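White benchtop in a rental-sized kitchen, regret it or love it?

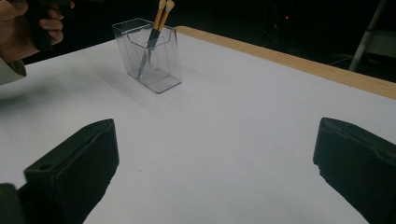

Zallport, June

tunatura_fan
Morning all. Long time lurker, finally have a reason to post. We're redoing the kitchen and I've fallen for a matte white top with a timber edge strip, pale, with the grain showing. My partner reckons I'll be scrubbing it every night for the rest of my life. We've got two kids and a dog, and I cook with turmeric more than is sensible. Has anyone lived with white for longer than a year? The quote came in at $2000 for the benchtops alone, so I'd like to be sure before I hand over the deposit!

gumnut1411
Eight years with matte white here and I'd do it again tomorrow. Crumbs show, yes, but crumbs show on black too, and black shows every fingerprint and water spot as well. Bicarb paste for the turmeric, leave it ten minutes, wipe. Don't let anyone sell you a special cleaner.

saltbush
Gonna disagree with gumnut. We had white in the last place and I hated it by the first Christmas. Beetroot, red wine, the ink off a supermarket catalogue that got left under a damp glass... that last one never came out. It was a cheap top, mind you, so maybe that's half the story. We've got a speckled grey now and I can go two days without wiping it (don't judge me).

gumnut1411
Ink is a different beast, fair enough. Did you try metho?

saltbush
Tried metho, tried toothpaste, tried the magic sponge thing. The sponge left a shiny patch, so then I had a stain AND a shiny patch. If you go matte, keep those sponges right away from it.

possum_in_the_roof
It's the timber edge I'd be asking about, not the white. Looks gorgeous, warms the whole room up, but if it's anywhere near the sink you'll want to keep oiling it. Ours went grey along the front of the sink in the first winter. Along the breakfast bar it's still perfect. Could you do timber on the bar side only and plain white round the wet area?

tunatura_fan
Ooh, hadn't thought of splitting it. The sink is under the window and the bar is on the opposite side, so that could work. Who did yours?

possum_in_the_roof
Bodnár, the joinery place out past the servo in Buvov. Slow as a wet week but the mitres are lovely. Ring them, they don't answer emails. And ask for an offcut with the edging already on it. Take it home, pour everything you own on it and leave it overnight.

saltbush
Seconding the offcut. Do soy sauce. Everyone forgets soy sauce.

flatwhite_nosugar
We paid a fair bit less than $2000 for a similar run but we did the demolition ourselves and took the old tops to the tip. Is removal in your quote? Ours had it buried on the second page. Also check whether the cut-out for the cooktop is extra, they stung my sister for that.

tunatura_fan
Removal is in, cut-out isn't, I've just looked. Grrr. Thanks for that one.

gumnut1411
Push back on the cut-out, they'll often throw it in. And think about your lighting while you're at it. My top looks crisp in daylight and a bit blue at night under the old tube. Changed to a warm globe and it was like a different kitchen.

saltbush
Still say grey. But I'll shut up now.

tunatura_fan
Haha no, keep going, you're saying exactly what my partner says and it's easier to hear from a stranger. I've rung Bodnár and they're putting an offcut aside for me. Will report back once the turmeric has had a night on it.

possum_in_the_roof
Make sure you do a hot pan ring as well. On the offcut, obviously!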